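The Woman Who Writes Down the Songs

Odette Lecomte had the kettle on before I got my boots off, and by the time I found a chair she was already halfway through a story about her grandmother's wedding, which took place in a barn outside Brenon and went on, as she tells it, until the fiddler fell asleep standing up.

"You have to understand that nobody owned sheet music," she said, pushing a plate of rye cookies toward me. "You learned a song because your aunt sang it over the dishes. Then your aunt died, and if you were lucky you had the first two verses."

Odette is a retired school librarian, and for the past several years she has been collecting the kitchen songs of Utcombe and the farms north of it. She has 207 of them so far, written out by hand in green notebooks, with the singer's name at the top and any argument over the words noted at the bottom. There is nearly always an argument over the words.

"Take the one about the miller's daughter," she said. "In town she marries the soldier. Go up the valley and she pushes him in the river! Same tune, same chorus. I wrote down both, and each side thinks I made a mistake."

I asked her how she gets people to sing for a stranger, and she laughed for quite a while. She doesn't ask for songs at all, she told me. She asks about food, or about who used to live in the yellow house, and she stays until the coffee is gone. Somewhere in the second hour a person will say, oh, my mother had a silly thing she sang when she was plucking chickens, and then Odette gets out her pencil.

"The silly ones are the best," she said. "Everybody saves the hymns. The chicken songs get lost."

Her oldest singer was 90 when they met, and gave her eleven verses of a lullaby with her eyes closed, beating time on the arm of the chair. Odette went home and cried a little, she admits, and then went back the next Saturday to check verse seven.

We talked until the window went dark. She sang me three of them, the last one in a dialect I could barely follow, about a cow who refuses to cross a bridge, and she did all the voices, including the cow's.

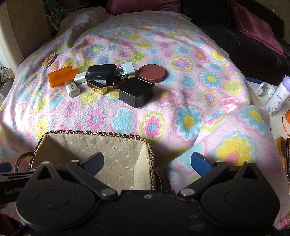 Nelli Huttunen remembers the bridge song differently, and told me over the phone that in her family the cow did cross in the end, but only after the priest had been sent for, and that there was a whole verse about his hat. Odette was delighted when I passed this on. She wanted the phone number immediately.

"A verse about the hat," she kept saying. "I knew there was a hole in that song. It never scanned right after the bridge."

She hopes to have the first notebook typed up by October. The singing evenings go on in the meantime, at her kitchen table, and you are welcome whether or not you can carry a tune. Bring a cup, as she is always short of them.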